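Ulla Kuusisto starts talking about leaves before she has her coat off. She has come in from the drying shed at Bronen with a paper bag of fireweed under one arm, and she wants me to smell it right away. It smells like plums, and a little like hay. "See?" she says. "And that grew by a ditch!"

Kuusisto makes herbal tea from plants most people in Guvby mow down. Fireweed is the main one, then raspberry leaf, black currant leaf and some meadowsweet when the summer has been kind. She has been at it for 23 years, the first nine of them in her mother's kitchen, and she still talks about it like someone who found out last week.

"I was a bus driver," she says. "I had the early route out to Miettinen, and in July the whole road goes pink. Both sides, for miles. One morning an old lady got on with two full pillowcases and I asked her what was in them. She said tea. I thought she was pulling my leg."

The old lady showed her how it was done that same week. You strip the leaves by hand, let them go limp overnight, then roll them between your palms until they darken and turn sticky. After that they sit in a covered bowl somewhere warm, and the smell changes from grass to fruit. Get the timing wrong and it turns to something closer to wet socks. Kuusisto laughs hard at this part. "My first batch, my mother put it out on the porch. The second batch too. The third one she drank, and she asked for more, and I was so proud I told everybody on the bus."

These days she picks from late June into August, always before ten in the morning and never after rain. A good season gives her 700 bags, which she sells at the Tuesday market and through the grocery in Paltell. She could sell more. She doesn't want a bigger shed, though, and she likes doing the rolling herself – it's when she listens to the radio.

I ask what she makes of the tea people buy cold and ready to drink, half expecting a groan. She's all for it. "Anything that gets people drinking tea in the summer! My grandson lives on it. I tell him, fine, now try mine with ice and a slice of apple, and he does, and he's honest about it." 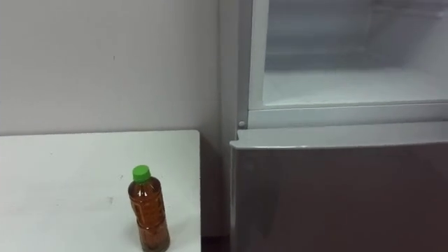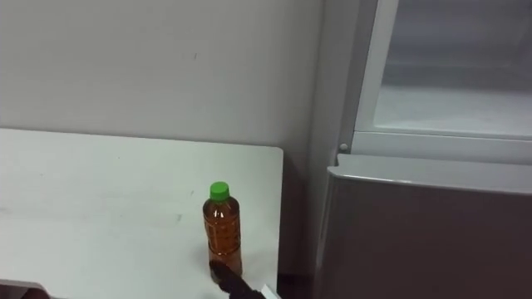 Can fireweed tea be made cold from the start?
Put a small handful of dried leaves in a jar of cold water, leave it in the fridge overnight and strain it in the morning. It comes out softer and sweeter than the hot kind.

Kuusisto drinks hers hot whatever the weather, from a pot with a chipped spout, and she lets it stand far longer than I would dare. Ten minutes, sometimes fifteen. It never goes bitter, she says, and pours me a cup so I can find out. It's the color of honey and tastes a bit like baked apple. I have a second one.

What she'd really like to talk about is meadowsweet. Last summer she tried drying the flowers in the attic, where it's dark and very warm, and they kept their almond smell right through the winter. "I opened the jar in February and I had to sit down," she says. "It was the whole ditch in there, the bees and everything." She's going to try the same with clover next, and maybe birch leaf, which she has ruined every time so far.

She has started taking people out picking with her, a few at a time. They meet by the old milk stand in Guvby at seven and bring their own pillowcases.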